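Open Day FAQ: Dvorak Lab Simulation and Manipulation Session

Last revised in June. Questions not covered here can be sent to the front desk at the Musham building.

When and where is it?
The session runs on Thursday from 10:00 a.m. to 3:30 p.m. in the ground-floor lab of the Musham building. Talks are in the seminar room across the hall. Doors to the lab stay open between talks.

Do I need to register?
Yes, for the talks and the teleoperation slots. Walk-ins may watch from the visitor side of the lab at any time. The building limit for the day is 200 visitors, counted at the door.

Is there a fee?
No.

What will be demonstrated?
A two-armed robot working in a simulated furnished room. The simulator is Plalari, our in-house package for indoor manipulation tasks. Stitel is the control layer that sits between the operator station and the simulated arms. Visitors see the operator station, the physics readout and the live camera views on the wall displays.

Will there be a physical robot?
No. Everything on Thursday is simulated. The hardware bay is closed for rewiring and is not part of the route.

Can I drive the arms myself?
Yes, in a booked slot. A slot is 12 minutes, including the briefing. The operator station uses two hand controllers and a foot pedal. Releasing the pedal freezes both arms. The minimum age for a slot is 14, and under-18s need an adult present.

What if I put the robot in a bad state?
Press the reset key on the left of the station. The room reloads from its saved layout in a few seconds. Resets are logged but do not count against your slot.

How many saved layouts are there?
The current library holds 1,911 layouts. The open day uses 41 of them, selected for stable contact behavior at the frame rate of the demo machines. You may ask for a layout by number. The staff member at the desk has the list.

Why do the wall displays show several different angles?
Each display carries one camera. The operator can look at any of them, and most people settle on one for moving across the room and another for closing on an object. Expect a short adjustment period. The views do not share a horizon, and a camera that moves with an arm will tilt when the arm does.

How is the session scheduled?
There are 3 talks, at 10:30, 12:00 and 2:00. The first covers scene loading and collision shapes, the second covers Stitel and latency, the third is an open question period. Teleoperation slots run in the gaps.

May I record?
Screens and talks, yes. Please do not record other visitors at the operator station without asking them.

Is the lab accessible?
The route is level from the parking lot to the lab. The operator chair can be removed. The foot pedal can be replaced by a hand switch — tell the desk when you check in, as the swap takes a few minutes.

Is the software available?
A viewer build of Plalari is available on request for teaching use. It opens saved layouts and recorded runs. It does not include Stitel, and it will not accept live controller input.

What do the camera views look like?
Camera views from the simulated room:

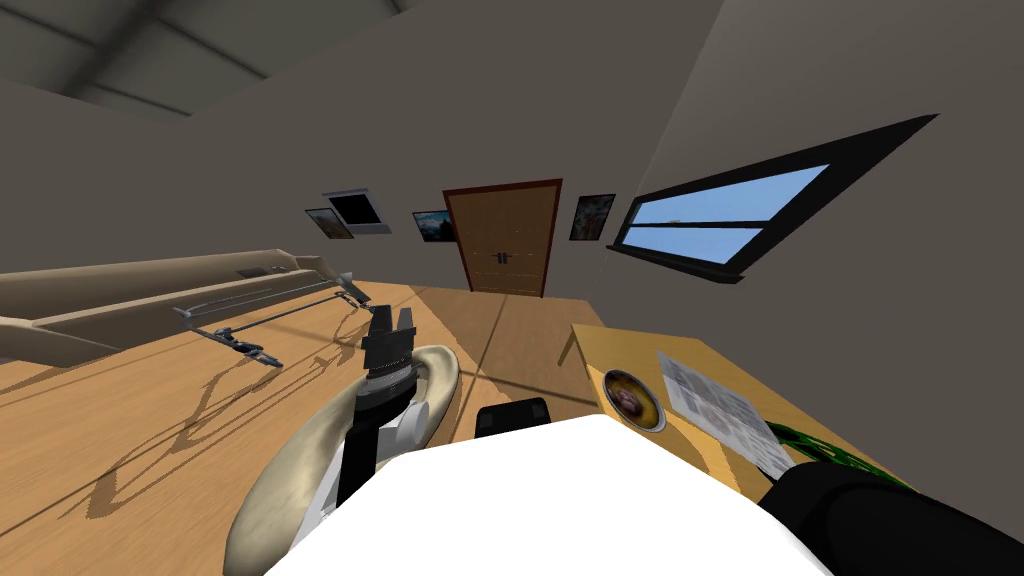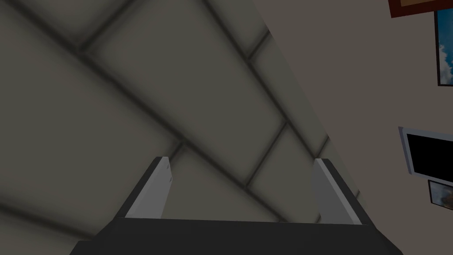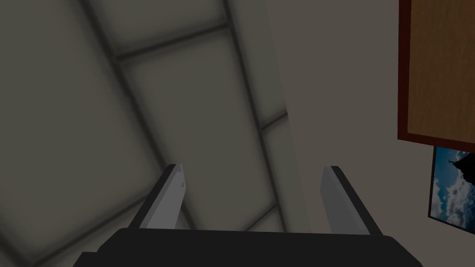 Orientation is the part of the briefing that new operators ask about most, and we now spend the first two minutes of every slot on it. The instructor asks you to name a fixed feature in each view before the pedal is enabled. Ceiling seams are poor references, as they repeat and look alike from many angles. Wall pictures are better: the blue sky with clouds to the right of the gripper in the last two views gives you a wall and a side at once. After that, you rotate one wrist slowly and watch which way the reference drifts. If it drifts opposite to what you expected, say so and the instructor will repeat the step with the other arm. Only then do you move toward the table.

Can I keep a copy of my run?
Yes. Runs are saved as Stitel logs and can be replayed in the viewer build. Leave an email address at the desk and the file will be sent the following week. Unclaimed logs are deleted at the end of the month.

Where do I park?
Use the east lot. The spaces nearest the loading door are reserved for deliveries until noon.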